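30 Mar 2022

Wurneck dropped the arm again at ten past nine, before I had finished my coffee. To be fair to Wurneck (the software, which I have started talking to as if it were a bad roommate), it didn't drop the arm so much as forget it was holding one. The log says "grip confirmed" and then, 4 seconds later, "grip confirmed" again, with the cheerful confidence of a man whose pants are on fire.

The vial landed on the floor on my side of the bench and rolled under the cabinet where vials go to retire. Plain water and food coloring, thank goodness. Everything in there is water and food coloring until the Dredness people sign the safety sheet, and after this morning I would not sign it either.

What went wrong, as far as I can tell at this hour: the gripper decides it has hold of something by how far the fingers have closed. After the January update the number it compares against went from 400 to 700, and I can't find a note saying why. With the big tubes it makes no difference. With the small vials, the fingers stop closing a hair early, call it a day, and the arm swings off with the thing hanging on by good manners.

So I spent the rest of the morning on tubes, to prove to myself that tubes were fine.
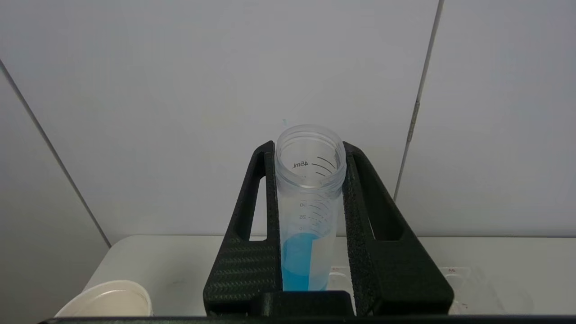 Tubes were fine. I ran the approach over and over, and it came down straight and stopped where it should every time. I wrote "tubes OK" in the book and underlined it, which was the high point of the day, and then ate a sandwich standing up.

The second problem is the one that bothers me. When the vial fell, the arm kept going. It traveled to the pour position, tilted its wrist very gracefully, poured nothing at all, and went back for the next one. There is supposed to be a check that stops everything if the fingers lose their load. The check exists. I found it. It is switched off by a line dated the same week in January, and the comment beside it says "temporary." I have socks younger than that temporary.

I hit the red button, for the record, and the red button worked. The arm stopped dead. Then I couldn't get it to start again and got error 1904, which according to the Ornorness manual means "see error 1904."

After lunch:

Put the number back to 400. Switched the check back on. Cleared the error by turning the whole thing off at the wall, a technique I plan to describe in the report as a controlled restart.

Then slow runs with a small vial, a quarter of normal speed, my hand resting on the button the entire time like somebody's nervous aunt in a passenger seat.
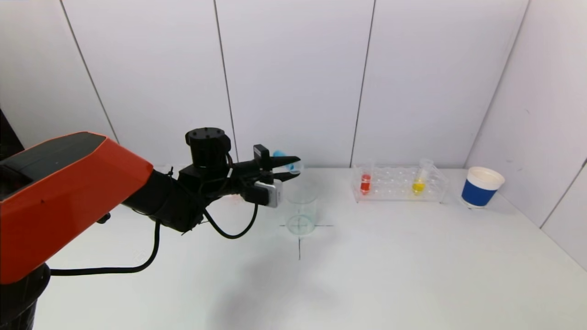
Still to do

Write the report for Pillai. They want a root cause, and "January" probably won't do.

Ask Ornorness whether the update changes that number on every arm or if we were specially chosen.

Tape a note over the update button - large letters.

Full speed runs can wait until somebody other than me has read through the stop check. I don't trust my own eyes on it after today.

Get the vial out from under the cabinet. Need a longer ruler.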